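The Robot That Learned to Ask for Less

I have a soft spot for research that starts with somebody being fed up. The folks at Prondwood, a small robotics lab tucked behind a tile warehouse in Heywood, were fed up with showing a robot the same thing over and over again.

Teaching an arm by example is slow work, if you've never tried it. You guide the arm through a job (press the blue button, say), you save the motions, you put everything back a little differently, and you do it again. And again! The first time I visited, in March, I got to do it myself for a morning. By lunch my wrists ached and I had produced 20 examples, four of which were thrown out because I kept wandering off course.

The lab's old recipe called for 697 examples before an arm would reliably press whichever button it was told to. That was with a clean tray and nothing else on it. Put a towel down, or a toy, and the success rate fell through the floor. So you'd go back and collect more with the towel. Then more with the toy. You can see where this is going, and so could they.

The new method is called Alleck, and the idea behind it is simple enough that I understood it over a sandwich. Most of the examples in that big pile were teaching the robot things it already knew. It had no trouble with the long easy swing over the tray. What it was bad at was the last couple of inches, when the fingers are close to the target and something else is crowding in. So Alleck lets the arm try the job by itself, and all the while it keeps score of how unsure it is about the next move. When that score climbs past a limit, the arm stops and waits. A person takes over, steers it through the sticky bit, and hands control back. Only the sticky bit gets saved.

I spent my second visit being the person who takes over, and it's a much nicer job. You sit there with your coffee, the arm goes along happily, and then it just hangs in the air over a button like a kid who has forgotten their line. You nudge it down, it presses, and off you go to the next one. I found myself rooting for it, which I'm told happens to everyone.

The numbers are good. With Alleck the lab got to the same level of performance on the clean tray with 171 corrections, most of them only a few seconds long. The part I like better is the messy tray. They mixed in cloth and odd little blocks from the first day, and they moved things around between rounds so that the arm couldn't learn one layout by heart. The old way, trained on neat trays, pressed the right button in 31 tries out of a hundred once the clutter came out. The new way managed 72.

Now, 72 is a long way from something you'd trust in your kitchen. I watched plenty of the misses. Sometimes the arm landed on the rim of a button and slid off. Sometimes it was perfectly sure of itself and perfectly wrong, and that's the failure the team worries about most, because a robot that doesn't know it's confused never stops to ask. Soft things are the worst. A block has edges, but a towel has a new shape every time you drop it, and half a button can vanish under a fold.

There's also the matter of where to set the limit. Too low and the arm stops constantly, and you may as well be back to doing everything by hand. Too high and it barrels ahead into trouble. For now they tune it by feel, one task at a time, and they'd love a better answer. One idea they're trying is to let the limit drift as the arm improves – strict in the first hour, looser later on.

Bodgate, a company that builds test benches for appliance controls, has asked to try the method on its own panels this fall. Those are flat, with tiny switches set close together, and the lab expects to need a fresh batch of corrections for them. I've already asked if I can come back and hold the controls.
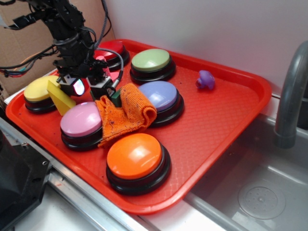 Does the person making the corrections need to be a robotics expert?
Most people can pick it up in a morning, since the arm handles the easy stretches and only wants help with short, tricky moves. A steady hand matters more than any technical background.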